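Three bins on a table: how Plusto sorts small returns

Shared 7 times · 4 comments

Plusto handles mixed returns for housewares sellers out of a unit in Skultbridge. The company's sorting lead, who set up the current bench in September, spoke with us about bin choice and bench layout.

The previous system used deep cardboard cartons on shelving. "The cartons lost their shape," the lead said. "After a few weeks the rims folded in and you were reaching into a bag." The replacement was rigid plastic with a thick rim and ribbed walls. Plusto bought 80 of them.

Bins are placed in rows directly on the tabletop, rim to rim. Gaps were tried and dropped. "Small items go down a gap. If the rims touch, an item that misses one bin lands in the next, and you can see it there." 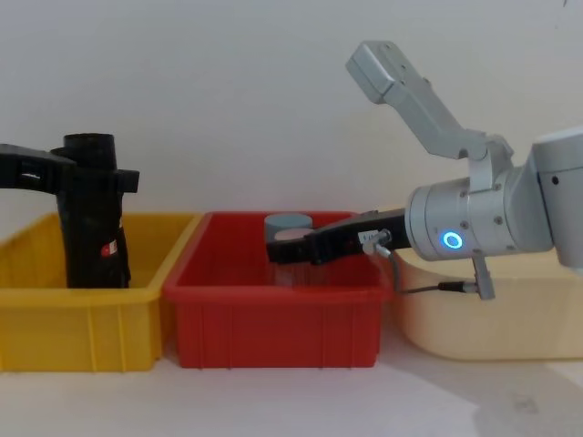
Yellow, red and cream bins in a row on the white tabletop.

Color indicates the next step only. At Plusto, yellow is for items to be checked, red for items to be cleaned and cream for items ready to shelve. Size and product type are ignored at this stage. An earlier plan used seven colors, and the lead called it unworkable. "People had to look at the chart. With three, they stop looking at it by lunch."

Fill level is the main source of error. Cylindrical items are stood upright at the back of a bin and rounded items go in front. "Lay a cylinder down and it rolls onto whatever is next to it. Then you are sorting the same bin twice."

The white top was chosen for contrast. Dark tops hid small parts, according to the lead, and the wall behind is kept plain for the same reason.

On the last full shift before we spoke, the bench cleared 148 items. The lead would not give a target. The next change is a lower table, on order from Steduneo, to reduce the reach over the rims.

2 comments hidden · Share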